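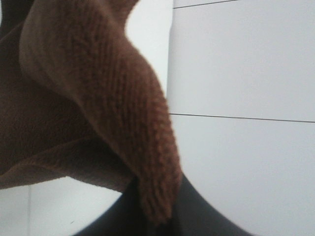 I have been to many demonstrations of household robots, and I usually come home with the same feeling, that I was shown a very good advertisement. The open day at Gullen in January was different for me, and I want to explain why, although the evening was slow and some of the guests left before the end. The task was a towel in a bathroom. It was a thick brown one, with the kind of ribbed pile which makes a fold stand up like a rope, and it hung in front of a white tiled wall. For a person this is nothing. You take it, you shake it once, you put it where you want. For a machine I think it is one of the most honest tests that a company can choose.

Gullen occupies the upper floor of an old printing works on the side of the river where the buses turn around. The visitors were brought up in small groups. There was coffee, and there were folding chairs, and a very long corridor where we had to wait with our coats on. I mention the corridor because a man behind me said there that he had already seen a robot do a backflip on his phone, and he did not understand why he should wait to see one hold a towel. I thought about his remark for the rest of the evening, and this essay is partly my reply to him.

A backflip is a hard thing, I do not deny it. But the robot which does a backflip knows its own body. The engineers have measured each arm and each leg, and the floor is flat. A towel has no such measurements. It has a different shape each time you touch it. If you take it by the corner, the other corners go where they like. It hides its own edge behind a fold, and the fold throws a shadow, and in the shadow one layer looks the same as the next. My grandmother folded laundry in the dark while she was telling stories, and I never once considered that she was solving a difficult problem.

The person who spoke to our group was Sibusiso Oosthuizen. He works on the part of the system that the company calls Entwistle, and as I understood it, this is the software that decides where to take hold. He did not have slides. He stood next to a monitor with the view from the wrist of the arm, and he talked while the machine worked. I liked this arrangement very much. From a chair you see an arm near a towel and you judge it like a theater play. From the wrist you see how little there is to work with: a lot of brown, soft and not very sharp, and behind it the lines between the tiles, which are perfectly clear and of no help. I heard a woman in the first row say "oh" in a low voice when she looked from the arm to the monitor.

Mr. Oosthuizen told us that the team had made 81 attempts that week with the same arm and the same towel, and that 68 of them had ended in the way they wanted. He gave these numbers before anyone asked. Then somebody did ask what happened in the others, and he said that mostly the fingers had closed on one layer when they should have had two, or on nothing. He showed us with his own scarf.

I know that 68 out of 81 is not a number which sells a product. If my washing machine worked with this rate, I would send it back. But I have sat in halls where a speaker promised a helper in each home "very soon," and where the only thing we were permitted to see was a film with music. I prefer to be told the number. A listener who has the number can think for himself, and he can come back next year and compare.

There is another side, and I do not want to hide it. When our group was in the room, the machine needed a long time for each movement. It approached, it stopped, it went back a little, and it approached again. During one of the attempts the towel slid away and Mr. Oosthuizen simply hung it again and waited. The man from the corridor sighed so that all of us could hear. In a hospital or in a hotel, where there are maybe 2,000 towels to be handled before lunch, such a speed is of no use at all. The company did not pretend otherwise, but it also did not say very clearly who would want this machine at the present stage. I asked, and I received a polite answer about research partners, of which one is called Drotudier. I did not learn what Drotudier wants to do with towels.

My friend Wian Tshabalala, who came with me and who has managed the laundry of a nursing home for a large part of her life, was more strict than I am. On the way to the bus she said that the towel was the wrong question. In her work the folding is the time when the hands are busy and the head can rest, and when two colleagues can talk. The heavy part is the lifting and the wet sheets, and the carts with one bad wheel. "Let them fix the cart," she said. She also said that nobody from such a company had ever visited her laundry room, and that she would gladly make them coffee.

I think she is right about the cart, and I think the engineers are still right to work on the towel. An arm which can manage soft things could later help a person to put on a sweater, or change the cover of a pillow for somebody who is about 80 and has bad shoulders. My own mother stopped using her good blankets because she could not get them into the covers any more. She never complained. She just used the thin ones, and in winter she was cold. It is of course a long way from a bathroom towel to her blankets, and I cannot tell how long.

What I ask from the companies is modest. Prulix had its own open day in the same month, in a bigger hall and with better food, and there we saw one successful attempt, after which the curtain was closed. I do not know how many attempts they had made before we came, and the young man at the desk did not know it either. Please leave the curtain open. Let us sit there and be a little bored. Put the wrist view where all can see it, tell us the bad results together with the good ones, and invite some people like Wian, who will say unpleasant things.

Gullen plans to open its doors again before the summer. I have written down my name and Wian's, and she has told me that she will come if she does not have to stand in the corridor.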